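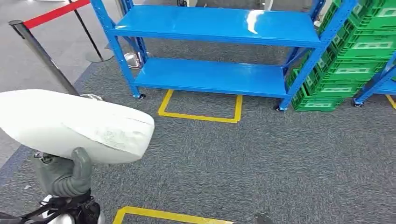

Washing your pillows at home takes most of a day, and nearly all of that day is drying time, so please read this whole section before you put anything in the machine. Begin with the label, because it decides everything that follows. Then take the pillow over to a window and look at both sides slowly. A light gray smudge on a smooth white cover, near one end, is easy to miss from across the room, and it comes out far more willingly if you treat it before the wash. Look along the seam while you are there. If you find a gap, even a little one, sew it shut first — your washer filter will thank you.

Section 4: Washing and Drying a Pillow in the Mulleo Washer

1. Take off the pillowcase and any zippered protector. These can go in with your ordinary whites another day.

2. Dab smudges with a drop of mild liquid soap on a damp cloth. Let it sit while you make yourself a cup of coffee, then blot it off.

3. Load 2 pillows of the same size, one on each side of the drum. A single pillow tends to bang about, and the machine may stop to rebalance itself.

4. Choose BULKY, warm water, and the extra rinse. Use half your usual soap.

5. When the cycle ends, press each pillow firmly between your hands. If you see suds, run another rinse.

Caution: Never wash solid foam or latex pillows in the machine. They tear when they are heavy with water. Sponge them clean and let them dry flat.

6. Dry on LOW, stopping now and then to shake and turn the pillows. Be patient here, as the middle always dries last.

Note: If you would like to air the pillows afterward, lay them on a clean, flat surface. Wipe it down first, and move other household things well out of the way.

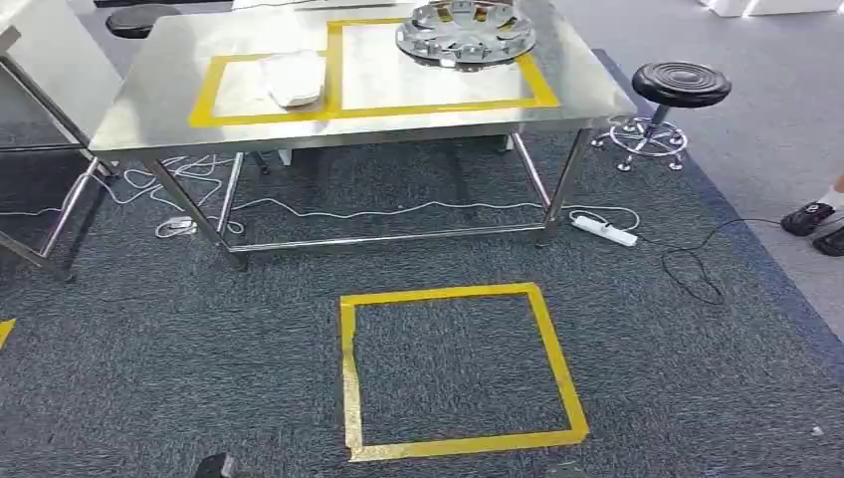

Fig. 4-2. Metal-topped table with taped areas.

7. Leave the pillows out overnight before you put the covers back on. If one still feels cool in the middle the next morning, give it another turn on LOW.

If the washer shows code 697 during a bulky load, the drum is out of balance. Press PAUSE, move the pillows apart, and press START again. For a code that keeps coming back, write to the Hollis service desk at Wiradell and have your model number handy.

Section last revised 14 June 2021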